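Stonodero Tool and Home Library: Frequently Asked Questions
Please read this page before you write to us. Most of the questions we receive by email are answered already.

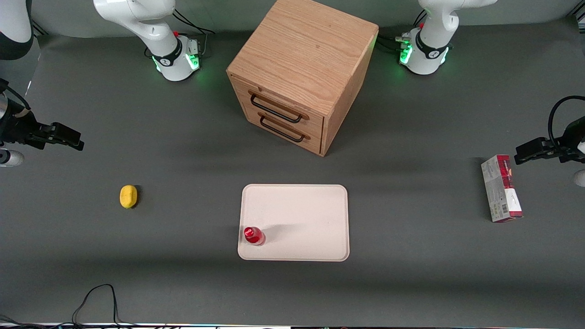 Who can become a member?
Any person who is 18 or older and lives in Stonodero or in Noonan. You need one document with your photo and one paper with your address, for example an electricity bill. A bill on the phone screen is fine.

How much does it cost?
The membership is $40 for one year. It begins on the day when you pay, so you do not lose money if you join in the fall. Students and retired people pay half. There is no extra fee for each item, except the carpet cleaner and the floor sander, where you also pay for the materials you use.

How many items can I have at the same time?
Up to nine. A set counts as one item, so a box of drill bits is one and not twenty.

How long can I keep them?
One week for power tools, two weeks for everything else. You can extend one time on the website if no other member is waiting. For the pressure washer we cannot extend in May, please do not ask at the desk.

What happens if I return something late?
We charge 60 cents per day and per item. The fee stops when it reaches $11. After this we block the account until the item is back.

I broke something. Do I have to pay?
Not for normal wear. If a belt or a blade is finished, tell us and we change it. If the item fell from a ladder or stayed in the rain, we will ask you to pay a part of the repair. Please never repair it yourself, also if you know how.

Do I have to clean the items?
Yes. Kitchen machines must be washed and dry, garden tools must be free of soil. Items which come back dirty have a cleaning fee of $9.

Can another person pick up for me?
Yes, if you write the name in your reservation. The person has to bring your card number.

Where do I return things after closing?
Small items can go in the green return box at the Jullis Street door. Nothing with a gasoline engine, and nothing made of glass. The box is emptied at 9 in the morning, and this counts as the return time of the day before.

Do you accept donations?
We accept hand tools, sewing machines and camping equipment in working condition. At the moment we have too many bread makers. Please send a message first and wait for our answer.

Why can I not log in with my old password?
In the spring we moved the catalog to Fetine. Old passwords were not moved. Choose "New password" and use the same email as before. Your reservations and your history are still there.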